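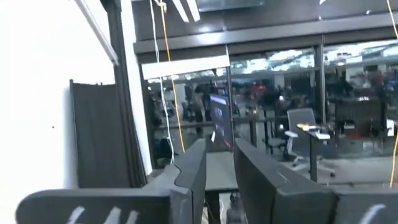
## Room news: the wires, the partition, the little screen

Quick one from me this month, the van's coming at four and I've still got the shelving to label. So, the long room at Carré. Most of you have been in since we started shifting things and the rest of you have been asking, so this is where we've got to.

Short version: new layout is mostly in. Dark grey folding partition up by the white wall, near the black pillar. Small monitor on the dark table. Yellow cable and thin white one still hanging down from above. Yes, I know. Getting to that.

### The hanging cables

I've had more notes about these two than about anything else since the kettle. They're staying up for now. The plan was always to have power and network come from overhead so nothing runs across the floor, and after the winter we had with the old extension leads (taped down, tape came up, taped again, tape came up again) I'm not going back to the floor for anybody.

What's still to do is the tidy. We've ordered a run of clip-on trunking from Dresetti, white, and it'll go along the ceiling and down the pillar. Once that's on, the yellow and the white get taken back up, measured, and brought down the pillar as one neat bundle with a socket box at hand height. Until then:

- Please don't tie them in a knot to get them out of the way. Found a knot. Undid the knot.
- Don't hang anything on them. Coats, bags, the clipboard.
- If you need one moved, leave a note in the tray and I'll do it with the steps.
- The yellow one is power. The white one is network. If you're not sure which you've got hold of, let go of it.

Dresetti say the trunking is two weeks. They said two weeks last time as well, so April, let's say April.

### Partition

This has been a good buy. It came second hand from the Idumari office clearance along with the tall stools, and it cost us nothing but the van hire. It folds flat and one person can walk it across the room if they take it slowly, though it's better with two. It does lean a bit if the floor's against it. Open the fold wider and it settles.

A few of you wanted to know if it's there for good. No. It's there to break up the glare in the morning. Anyone who's worked that side of the room before ten knows that wall goes so bright you can't look at it, never mind read a screen in front of it. The partition takes the edge off. Move it if you want, but put it back on the wall side when you're done, and leave enough gap by the pillar for a trolley.

Pin things to it? I'd like to say yes but the surface doesn't take pins well, I tried one and it left a mark. Use the low-tack tape in the second drawer. Not parcel tape. There was parcel tape on the old one and it took the covering off in strips.

### The wall

While I'm on the subject. The white wall is getting filled and touched up. There's a few spots where old fixings came out and I've asked for the whole stretch to be gone over once, properly, instead of me going round with a dab of whatever's in the tin. We've tried that and it dries a different white every time.

Paint is Hivitz trade matt, same as the corridor. Going for matt on purpose, the last lot had a sheen and the light bounced off it something terrible. Two coats. Florian Charpentier has offered to do it over an evening and will want the room clear on that side from 5, so if you've left anything leaning against the wall please shift it. There's space under the stairs. Room will smell of paint the next morning so open the far window first thing.

I don't want any shelving back on that wall once it's done. We had a long chat about this at the last meeting and I think everyone came round in the end, but I'll put it in writing so it's somewhere: no shelves, no hooks, no noticeboard. One plain wall. People who photograph their work need it and there isn't another one in the building.

### Small screen, dark table

The small monitor is on the dark table for good, or for as long as it lasts. Anyone can use it. It's handy as a second screen if you've only brought a laptop, and for looking at pictures from your camera without having to crowd round the back of it. It isn't big. If you need big, the other one is still in the meeting room and you book that through the sheet as normal.

Rules for it, such as they are:

1. Lead goes back behind the screen when you've finished, not coiled on top.
2. Drinks on the side bench please.
3. Turn it by the stand. Not by the corner of the screen.
4. Don't change the brightness and then leave it like that. It spent a whole afternoon nearly black and I thought it had died.

I've also had a request to swap the dark tabletop for a pale one, becuase dust shows. It does show. But the dark top is much kinder under strong light and it hides the pen marks, and we've got a lot of people who miss the paper. So it stays, and there's a cloth on the hook by the sink. Damp, not soaking. Dry it after or it streaks.

Small bits and bobs on the table: if it's yours, label it. If it's not labelled it goes in the blue crate at the end of the month, and the crate gets offered round before anything's binned. Last month's crate had a perfectly good set of hex keys in it, a phone charger, one glove and somebody's lunch tin (washed now, you're welcome).

### What it's cost

People like to see this so:

- Trunking, clips and socket box: £279
- Everything spent on the long room since the autumn, that figure included: £1,864
- Left to spend: nothing much till the new subs come in

The big lump in there was the electrician, and that was money well spent. The circuits on that side are now separate from the kitchen, so the microwave no longer takes the lights out. I'd got quite used to it. The stools were part of the Idumari lot so they don't figure, and the table we had already.

If you've got receipts for anything you bought for the room, give them to me by the 10th. After that they go into the next lot and you'll be waiting a while. Scrappy bit of paper is fine, just write your name on it. I have three at the moment with no name, one of them for sandpaper and a packet of biscuits.

### Still on the list

Not in any order, this is straight off the back of the envelope:

- Blind for the end window. Measured wrong first time (me), re-measured, getting a price.
- Door closer. Bangs.
- Felt pads for the stools. Have them. Haven't stuck them on.
- A better bin. The one with the pedal has lost the pedal.
- Label the sockets on the pillar when the box goes in, so we're not guessing.
- Hooks for headphones somewhere that isn't the white wall, see above.
- Someone's asked for a rug. Don't think so, trolleys, but open to being talked round.

If you can take on any one of those, tell me which and I'll cross it off. The felt pads are ten minutes' work, and whoever does it gets first go on the good chair.

### Getting in while it's going on

Room's open as usual through all of this apart from the painting evening. When the trunking goes up we'll lose the table side for a morning because the steps need to stand there. I'll stick a notice on the door the day before and move the monitor to the side bench so it can still be used. The partition will be folded up out of the way, so expect the glare back for a few hours. Bring a hat, or sit with your back to it.

Please don't try to help by unplugging things in advance. Kind thought. But last time I spent longer working out what went where than we did on the actual job, and two people lost work. I'll send a message when it's time to switch off and another when it's all back on.

Same goes for the steps. They live in the cupboard under the stairs and they're for anyone, but check the catch has clicked before you go up, and have somebody else in the room with you. The older wooden pair have been taken away, they weren't safe.

Right, that's the van. Any questions leave them in the tray, or catch me in the kitchen, I'm usualy there from half past eight. Cable grumbles especially welcome once you've read the bit about April.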